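Home Join Projects Calendar Contact

2 min read

The Baltano Robotics Club is looking for new members for the student project that starts in December, and we would love to hear from you, whether you've been coding for years or have never touched a robot in your life. There are 14 places, open to anyone enrolled this year, and you don't need to bring anything but some patience (and maybe a snack to share!).
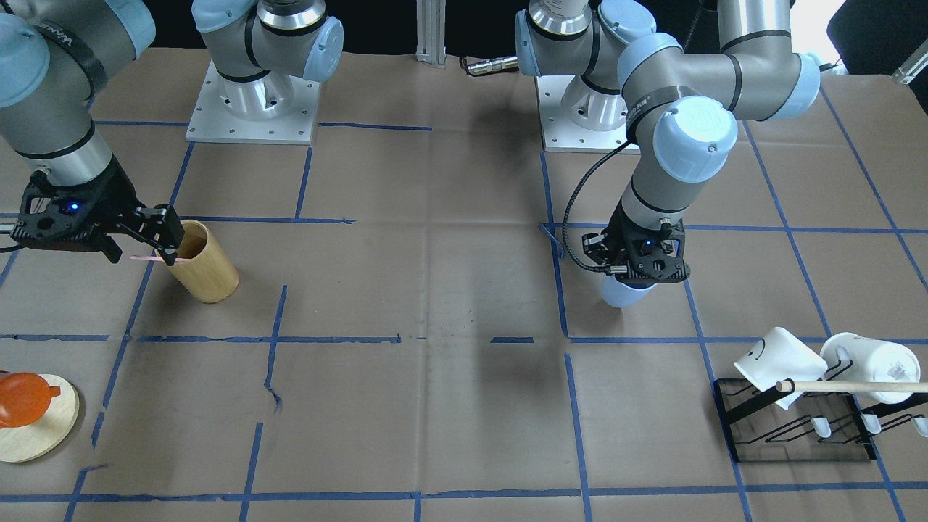
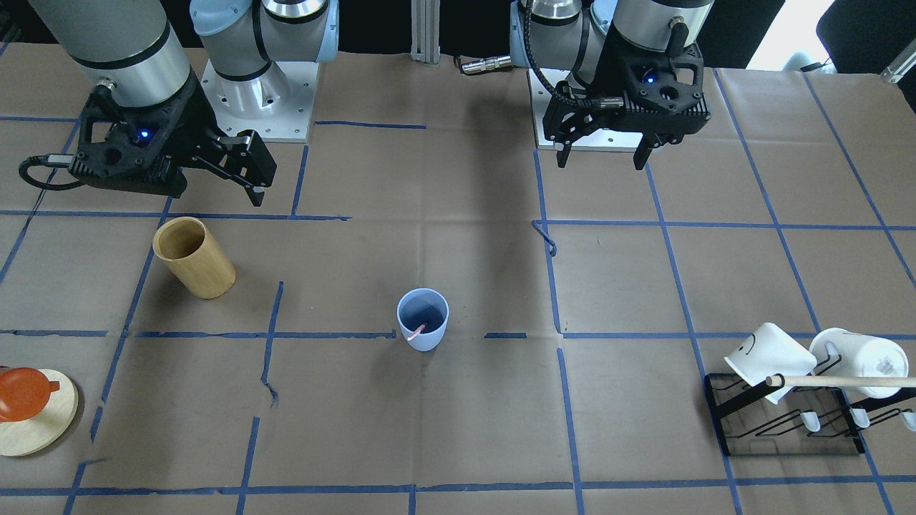
Our project this term is called Govunen, and it's all about getting two arms to share a table politely. You'll work in pairs, with Widad Khalaf and Omar Awwad on hand to help, and each pair picks a small household job to teach. Straws and cups are a lovely place to begin, and the mug rack with the smiley-face mug is there for anybody feeling braver. We meet in room 102 and usually run a little over, so please plan for that.

To apply, send Antigoni Karagiannis a few friendly lines on why you'd like to join, 300 words at most, by 18/11/2020.

Contact: Antigoni Karagiannis, room 102 | © Baltano Robotics Club | Back to top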